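4.2 The open day

I'd been promising Omar Hourani for months that we would let outsiders into the lab, and on 1/19/18 we finally did it. Kirker had asked to see the Kandpal controller doing real picks (no slides, please!), and a group from Flekbridge came along too. So we moved the whole task out of the quiet afternoon slots we normally use and ran it with people leaning on the tables and asking questions the entire time.

The task is the same cube task as in Section 3, on the printed cloth. I like the cloth a lot. Othmane Ramadan picked it, and he was right that plain gray felt makes everybody's detector look better than it is. With mountains and clouds and splotches of blue under the objects, the segmentation step has to earn its keep, and the creases throw little shadows that move whenever somebody tugs the fabric. Visitors kept asking if we'd iron it. We don't!

Figure 6 has two wrist views and one view from the fixed camera, all from the open day.

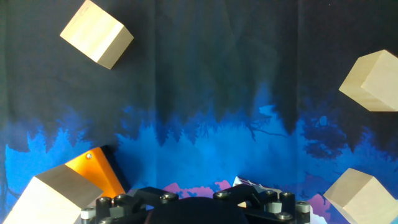
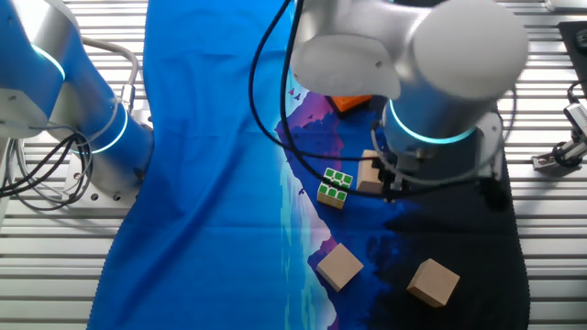
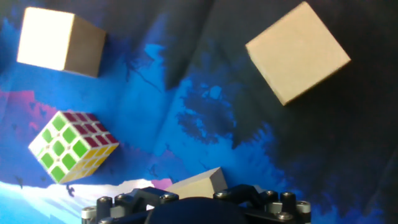 Figure 6. Wooden cubes on the printed cloth during the open day. The second view is from the fixed camera; the first and third are from the wrist.

The question I got most was why we bother with the wrist camera when the fixed one sees so much more of the table. My short answer was that the fixed view is great until an arm gets between it and the thing you want, and then you'd better have something else to go on. The longer answer is in our training data: 3,817 grasp attempts recorded before the visit, of which 1,476 have a usable label from the wrist view only. Throwing those out felt crazy to me, so we kept them in and weighted them down a little (see Section 3.3 for the weights).

We logged 21 complete trials that day, which is a small number, and I don't want to lean on it too hard. What I did get out of it was a list of annoyances. The room lights got switched partway through a trial, twice. A Flekbridge engineer wanted to know what happens if you slide a cube while the planner is still thinking, and went ahead and tried it, and I'm glad, as we had never tested that on purpose. The planner re-reads the scene only at the start of each pick, so it went for the old spot.

Othmane has since added a second check just before the fingers close. We haven't run it against the Fedden baseline yet, and the numbers in Section 5 are all from the version the visitors saw.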